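Home | Data | Docs | Changelog | Contact

3 min read

# Zidura: classroom question set on early American history

Zidura is a set of 647 short question-and-source pairs for middle and high school teachers. It covers the colonial assemblies, the Stamp Act, the Articles of Confederation and the ratification debates. Each pair ties one question to one passage from a public domain text.

## Contents

- `pairs.csv` – the 647 pairs, one per row
- `sources.csv` – 235 source passages, with title, year and archive reference
- `terms.csv` – period words with a plain modern meaning
- `LICENSE`

A passage may serve more than one question. Join the two main files on `source_id`. Spelling in the passages is left as printed, except that the long s is changed to a modern s.

## Fields in pairs.csv

- `pair_id` – integer, stable between versions
- `source_id` – key into `sources.csv`
- `topic` – one of the fixed topic codes
- `grade_band` – `6-8` or `9-12`
- `question` – plain text, UTF-8
- `note` – optional hint for the teacher, often blank

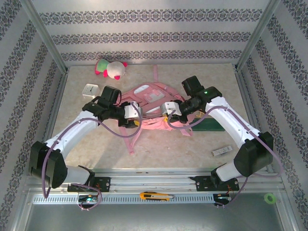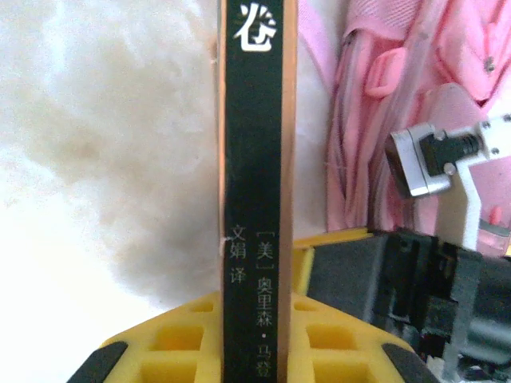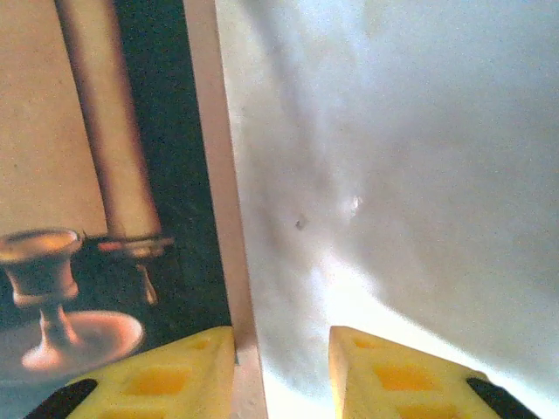 *Two robot arms on a rail (first); spine of a Chinese edition of a book by 奥里森·马登, translated by 文娟 (second); printed picture next to a white surface (third).*

## How the set was made

Mariama Wumbei and Philomena Dramani picked the passages. Questions were drafted by hand in Pokon, our shared editing sheet, and each draft was read by a second person. Where the two readers disagreed on a date or on who wrote a text, Alcides Huamán checked the earliest printing he could find. Pairs that stayed in doubt were dropped.

Passages are limited to 1,000 characters. Longer texts were cut at a sentence end, and the cut is marked with `[...]`. Forty passages come from letters – the rest are pamphlets, newspaper pieces and assembly records.

## Known problems

- Massachusetts and Virginia are over-represented. Georgia has very few passages.
- Dates before 1752 are not consistent. Some follow the old calendar and some were already converted in the source. The `year` field does not say which.
- Several pamphlets were published unsigned. The `author` field gives the usual attribution with no confidence value.
- `grade_band` was set by one reader, Dzifa Addo, and has not been tested with students.

## Versions

The current release is dated April 8, 2024. It fixes broken archive references and removes duplicate rows left over from the Dogbe import. The next release is planned for September and will split `topic` into two fields. Scripts that read `topic` will need a small change.

Send corrections to Augustina Eshun with the `pair_id` and the edition you checked against.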